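Oststead Toy Library – Questions

How many toys can I borrow?
2 per card. The full list has 308 items.

Can I renew?
Yes, once, unless another family has asked for it.

Do you close for the summer?
Yes. We reopen in September.

What if a piece goes missing?
Tell us when you return the toy – there is no fine for one piece.
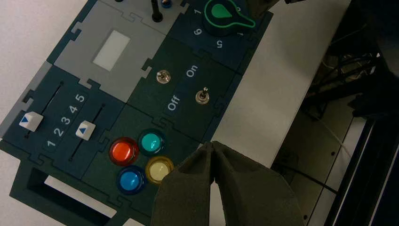 Sets should come back assembled where possible. Anything with jigsaw edges, like the light gray module locked into its dark neighbors, can stay joined. Loose parts go in the bag.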